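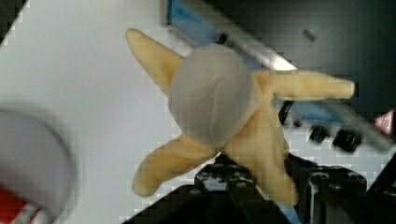

Grullport Campground to Reopen in April With Rebuilt Electrical Service and New Reservation Rules

GRULLPORT. Zuvanley Parks, operator of the Grullport Campground, will reopen the property in April following replacement of the electrical distribution system on Loops A through C. The work also covers the water supply line to Loop B, the dump station approach, and the surface of the main access road. Loop D, the walk-in tent area, was not part of the project and keeps its existing layout.

The campground will have 332 sites when it reopens. Each of the rebuilt pedestals carries 50-amp, 30-amp, and 20-amp receptacles with individual breakers. The previous pedestals on Loops A and B were limited to 30-amp service, and campers with larger rigs were assigned to Loop C whenever space allowed. That assignment rule has been dropped. Any RV within the posted length limit may now book any powered site.

Electrical and civil work was carried out by Adamczyk Site Services under a single contract. Feeders were placed in conduit in new trenches along the inside edge of each loop road, and the overhead lines crossing Loop A were taken down. Low branches were trimmed along the access road to give larger vehicles more clearance.

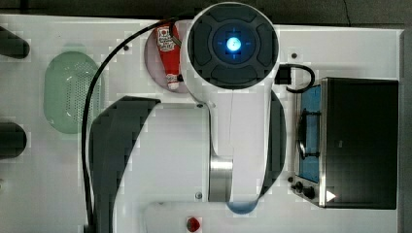
Pad grading was corrected at 19 back-in sites where standing water had been reported after heavy rain. These pads were raised, re-compacted, and finished with crushed stone. Campers who have used these sites before should expect a slightly steeper entry from the loop road and may need to adjust their leveling blocks.

The dump station now has two lanes in place of one. Rinse water at the station is non-potable and is marked as such. Potable water is available at a separate fill point on the outbound side of the access road, 600 feet past the gate.

Reservations

Booking moves to the Caltulo reservation system beginning this season. Existing customer accounts will not transfer. Campers must create a new account and enter their vehicle and trailer dimensions before selecting a site. The system filters out sites that are too short for the dimensions entered, and front desk staff cannot override the filter by phone.

Reservations may be made up to 9 months ahead of the arrival date. A deposit equal to the first night's fee is charged at booking. Cancellations made at least seven days before arrival receive a refund of the deposit less a processing fee. Later cancellations forfeit the deposit. Date changes count as a single change and carry no fee if the new stay is the same length or longer.

A portion of Loop D remains first-come, first-served. These sites are paid for at the gatehouse and cannot be held for parties that have not arrived.

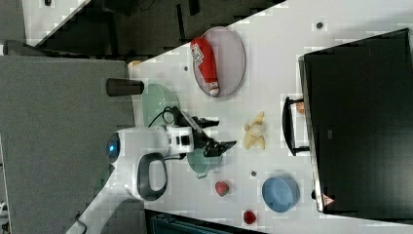 Check-In and Gate Hours

Check-in begins at 2 p.m. and checkout is at 11 a.m. The gate closes to arriving vehicles at 10 p.m. Registered campers may enter after that time with the code printed on their confirmation. Late arrivals who have not registered should use the overflow lot outside the gate and report to the gatehouse when it opens at 8 a.m.

Generator use is not permitted on powered loops. On Loop D, generators may be run between 9 a.m. and 7 p.m. Quiet hours apply throughout the campground from 10 p.m. to 7 a.m.

Firewood must be bought on site or carry a heat-treatment label. Fire rings at all powered sites have been moved to the rear of the pad, away from the new pedestals.
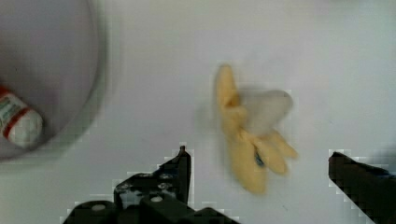 Small soft-looking, toy-like object on a pale tabletop.

Rates for powered sites will be posted in the Caltulo system when booking opens. Seasonal site holders will be contacted by mail with their renewal terms and pedestal assignments.

About Zuvanley Parks

Zuvanley Parks operates campgrounds and day-use areas for RV and tent campers. Grullport is its largest property by number of sites.

Media inquiries may be directed to the Zuvanley Parks office at Grullport Campground during business hours.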